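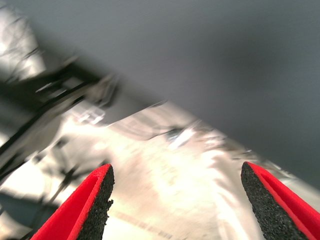 15/05/2018

A slow sort of day in the workshop, and a pleasant one. I had meant to get the Reuter order packed and out by lunch, but the shelf boards for the Sirner cabinet have been on my mind since March, so I let myself be pulled over to them first. They came from Brarkumwood a little prouder on one face than I like, and I spent the better part of the morning taking them down with the block plane, a few strokes at a time, and stopping to sight along them far more often than was needed.

Two of the boards are now as good as I can make them. The third has a twist at the far end that I can feel better than I can see. I have put it under weights on the low rack - please leave it there, whoever comes in early, even if you need the space!

The finish is the other matter. I tried the Ratent oil on an offcut, one thin coat, wiped back after 13 minutes, and it went on darker than the old tin did. I rather like it, though I can't promise the customer will. The offcut is on the windowsill with the time penciled on the back. Have a look at it in daylight before you make up your mind, and write what you think underneath, even if it is only a word or two.

While I was hunting for a clean rag I found the old hardware ledger from 1984, with all the hinge sizes written in that lovely upright hand, and of course I sat down and read it for longer than I should have. The cabinet is 700 mm wide inside, and the ledger has a hinge for a door of very nearly that size, so perhaps the time wasn't wasted.

Still to do: second coat on the offcut, order felt pads, sweep under the long bench, find the other bar clamp. The Reuter order is wrapped but has no label yet. I'll do that first thing.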